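2023-09-18

Flowers that stay: a talk with the owner of Moffat

The shop called Moffat has sold artificial flowers and plain vases on the same street corner for 10 years. The owner works mostly in the back room, where orders for offices, waiting rooms and rental apartments are put together before they go out. We talked there on a slow Monday morning, with the phone ringing twice and being ignored both times.

The business began with fresh flowers. "I did fresh for 5 years at another place, Stollach, and I liked it," the owner says. "But I was getting up at three in the morning and throwing a lot of stock in the trash by the weekend. A dentist asked me if I could do something for the front desk that would last. I made one arrangement, then the dentist's landlord wanted one for the lobby."

Most customers who come in for the first time have already bought a bunch somewhere else and are unhappy with it. According to the owner, the flowers are usually fine. The trouble is that they went from the bag into the vase without any work in between.

"They come packed flat. Every sprig is pressed against the next one. You have to sit down and open it up, bend the stems a bit, turn some of the heads so they don't all face the same way. Give it ten minutes. People give it none and then say it looks fake."

White and cream sell best, and have for a long time. Small blossoms on thin stems are easier to live with than big roses, the owner says, and a little grayish green leaf in the bunch helps. Bright red goes out in the winter and tends to stay on the shelf for the rest of the year.

The vase gets chosen last in most homes. At Moffat it is chosen first, or at least at the same time. The owner sets out a few plain ones next to the flowers and moves things back and forth before anything is cut.
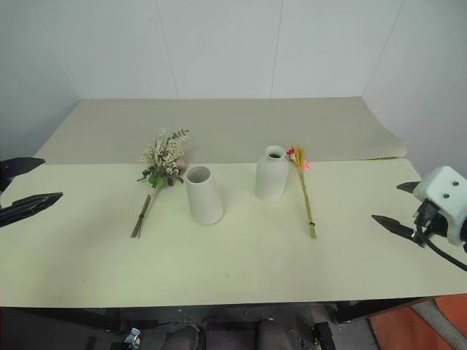 "A wide opening needs a full bunch," the owner says. "If you put three stems in a wide vase they fall to the side and you spend your life pushing them back. A bottle shape with a narrow neck is the other way around. It holds a few stems up for you, but don't try to force a big bouquet in there. You'll scratch the rim and bend the wire."

Matte white is the finish the shop recommends to anyone who can't decide. Clear glass is a harder sell, as the plastic stems show through it, and the owner will try to talk a customer out of it unless they plan to fill the bottom with stones or sand. The shop's plain vases used to come from Diltonetti. That line has been getting smaller, and the owner is now trying a few shapes from Zollum. "The necks are a little tighter. I haven't made up my mind."

Height is the other common mistake. The owner holds the bunch beside the vase, at the level it will sit, and looks at it from across the room before reaching for the cutters. Stems with wire inside can often be folded up at the bottom instead, so that the same flowers can go in a taller vase later on. "Once it's cut, it's cut. I fold whenever I can."

Cleaning comes up with every customer. The advice is a hair dryer on the cool setting once a month and a soft paintbrush for the leaves. Water is all right for some plastic flowers but not for cloth ones, where the color can run. Direct sun is worse than dust – a cream bunch on a south window will go yellow, and there is no getting it back.

The owner doesn't mind when people say real flowers are nicer. "They are nicer. I have real ones at home in the summer." In the waiting rooms, though, the arrangements stay for years, and some customers bring them in to have the vase changed while the flowers are kept.

The shop will be closed for the first week of October while the shelves in front are replaced. Orders placed before then will still go out, and vases already set aside for customers can be picked up at the back door.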